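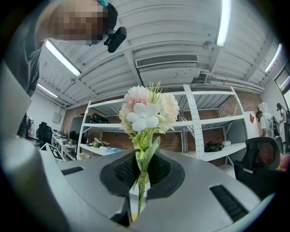
June, ten past six. Mum's birthday tomorrow and I have bought a card with a badger on it, again. She keeps them all in a drawer, so she'll know.

Rang my sister Malou Frandsen — new surname, still bossy — who says lunch is at Stomdale, one sharp, and that I'm bringing the pudding. It's 40 miles. A trifle won't survive the Wollemow roundabout.

Dad would have just taken a tin of peaches and been thanked for it. Missed him a bit in the shop, by the peaches. Bought two tins.

Must ring Auntie before nine.

3 comments | 40 shares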